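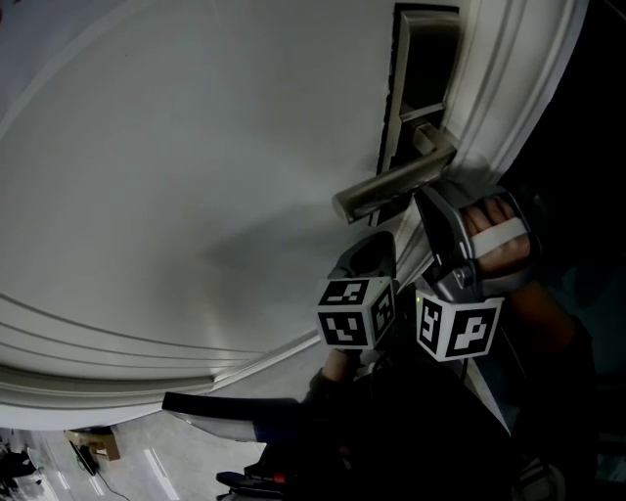
Maçaneta de alavanca que não volta sozinha para cima: é a mola, é a fechadura ou é a porta?

Perguntado em 23 de julho de 2021

Oi, gente! Moro em apartamento alugado (o 302, num prédio velhinho) e a porta do quarto está me tirando do sério. É uma porta branca, pintada, daquelas com moldura em relevo, e a maçaneta é de alavanca, prateada, com espelho comprido. Desde maio ela vem ficando cada vez mais caída. Eu abaixo para abrir, solto, e ela volta só um pedaço do caminho. Às vezes a lingueta fica recolhida e a porta não para fechada, aí bate a noite inteira com o vento do corredor.

O que eu já tentei: passei um lubrificante em spray na lingueta (melhorou dois dias e voltou tudo) e apertei os parafusos do espelho, que estavam meio soltos. Depois de apertar ficou PIOR, o que não entendi. Do outro lado a alavanca também fica baixa, igualzinho.

Não queria trocar o conjunto todo, porque o espelho é grande e tenho medo de a pintura embaixo estar de outra cor ou cheia de furo antigo. O moço da loja me ofereceu um conjunto da Oment por 300 reais e achei um absurdo para uma porta de quarto. Dá para arrumar só a mola? Tenho chave de fenda, um jogo de chave Allen e boa vontade, mais nada.

3 respostas

Resposta de Ewan Doolan (marcada como melhor resposta)

O detalhe de ter piorado quando você apertou os parafusos ajuda bastante. Espelho apertado demais, ou um pouquinho torto, prende o pescoço da alavanca e ela não tem força para subir. Eu começaria por aí, que não custa nada.

Afrouxe os parafusos dos dois lados, só até o espelho mexer um pouco com a mão. Teste a alavanca. Se ela subir bem, o problema é alinhamento: vá apertando em cima e embaixo, alternando, meia volta de cada vez, e testando no meio. Quando começar a prender, volte um quarto de volta e deixe assim. Aqui em casa uma ficou boa só com isso e está boa até hoje (a do banheiro já foi outra novela).

Se com tudo frouxo ela continuar caída, desmonte. Procure um parafuso Allen pequenininho no pescoço da alavanca, geralmente na parte de baixo, solte, puxe a alavanca, tire os parafusos do espelho e separe os dois lados. Vai sobrar a fechadura dentro da porta, com o furo quadrado no meio. Enfie o ferro quadrado nesse furo, gire e solte:

Se a lingueta voltar com força, a fechadura está boa e quem cansou foi a mola do espelho (nem todo modelo tem, olhe atrás).
Se ela voltar devagar ou parar no caminho, é a mola da própria fechadura, e aí eu trocaria só a máquina e reaproveitaria espelho e alavancas.

Para trocar só a máquina, meça antes a distância do centro do quadrado até o centro do furo da chave, e do centro do quadrado até a testa, aquela chapinha na beirada da porta. Leve a peça velha para a loja junto, é mais garantido que qualquer medida. E faça isso com a porta aberta, pelo amor de Deus - eu já fiquei trancado num quarto com a alavanca na mão.

Resposta de tesoura_cega

troca tudo. perdi um sábado inteiro tentando salvar uma dessas e acabei comprando nova. coloquei uma Tesine das baratas e nunca mais pensei no assunto. tinta de outra cor embaixo o espelho novo cobre, é só pegar um do mesmo tamanho ou maior

Resposta de Lu do 12

Concordo com a primeira resposta, só queria falar do spray. Aquele óleo comum pega poeira e depois de um tempo vira uma pasta lá dentro. Quando você desmontar, limpe com um paninho seco e um pincel velho e ponha grafite em pó, bem pouquinho mesmo. Cuidado que porta branca com grafite é uma tristeza, forre com um jornal e lave a mão antes de encostar na pintura!!

E como o apartamento é alugado eu falaria com a imobiliária antes de gastar. Na minha cidade mola gasta pelo uso costuma cair para o dono, mas leia o contrato porque já vi de tudo.

Comentário de quem perguntou

Era o espelho! Afrouxei, ela subiu na hora. O de baixo estava apertado até o talo (culpa minha). Ainda ficou um tiquinho mole do lado de dentro - vou desmontar com calma nas férias e ver essa história do grafite. Obrigada, Ewan, e obrigada, Lu, já mandei mensagem para a imobiliária.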